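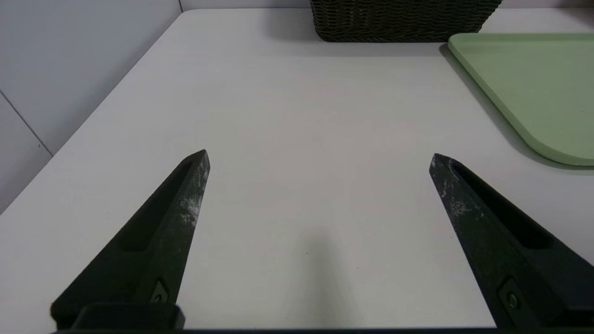
White top, matte finish, set against a pale grey wall.

Makris Work Table, white matte top
Makris range / Tables and benches / Ronbridge warehouse

In stock. Ships flat, legs in the same carton.

Plain white table for sewing rooms, packing benches, kids' homework, whatever you've got. Matte top so the overhead lights don't glare back at you when you're cutting fabric or reading a pattern. Been selling these since the old Girum tables were discontinued and they've turned out to be the better table, bit heavier, a lot less wobble.

Sizes
Standard and Long. Same depth on both. Top is 40 mm thick at the edge. Full measurements are on the PDF sheet, please check your doorway before ordering the Long, it does not come in two halves and we get a call most weeks.

Colour
White only. The grey top is finished, sorry, once the last few went in June that was it. Legs come in white or charcoal, pick at checkout. If you don't pick you get white.

What's in the carton
Top
4 legs
Crossbar (Long only)
Bag of bolts, hex key, felt pads
Instruction sheet, the drawing for step 3 is upside down on older stock, follow the words

Assembly
One person can do the Standard. Get a second person for the Long, mainly for flipping it over. Lay it face down on the carton or a blanket, bolts in finger tight first, all of them, then go round with the key. Don't use a drill. The inserts will strip and thats not covered.

Cleaning
Damp cloth, bit of dish soap, dry it off. No bleach, no scourers, no magic sponges, those will polish a shiny patch into the matte and it stays there. Biro comes off with metho on a cotton pad, test underneath first. Hot glue peels once it's cold. Nail polish remover, keep well away.

Heat
Not a kitchen bench. Mug of tea is fine. Iron isn't, use a mat. Soldering iron definitely isn't.

Flirnia clamp-on bits
All the Flirnia accesories fit this top except the older lamp clamp, which only opens to 25 mm. The newer one opens to 42 mm so you've got a couple of mil to spare. Cable tray screws up underneath, pilot holes already there. Castors don't fit. People ask. Legs aren't threaded for them.

Delivery
Metro 5 business days, regional longer, depends on the carrier. Kerbside only unless you add the carry-in option. Pickup from Ronbridge is free, bring a wagon or a ute for the Long, closed Sunday.

Check the corners before you sign. If the carton's crushed take a photo and email it through the same day, we'll sort out a replacement top. Keep the packaging till you're happy with it.

Warranty
5 years on the frame, 2 on the top. Normal home or small business use. Doesn't cover knife cuts, leaving it outside or standing on it.

Bulk orders
Schools and community centres, email for a quote. Anything up to 1000 units we can do out of the normal production run, just give us some notice before term starts.

Also in this range
Makris stool, white or charcoal
Makris under-desk drawer
Flirnia cable tray
Spare felt pads, pack of 8
Spare bolt bag (please say which table when you order)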